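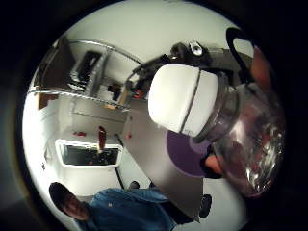
Glykeria Mavromatis owns 4 jar openers and trusts none of them. Her kitchen drawer in Skasia is where gadgets go to retire, and the lids stay on regardless.

Her method is older. Set the jar on something grippy, hold it low, turn from the wrist and don't make a face.

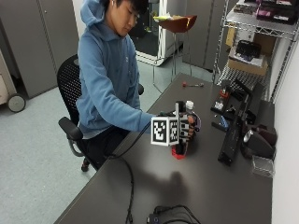
The face matters, she insists. Guests notice. Her neighbor Themis Kouris once fought a jar of pickled peppers through two courses - sleeves up, jaw set - and dinner talk never recovered. He has since switched to olives, which he buys loose.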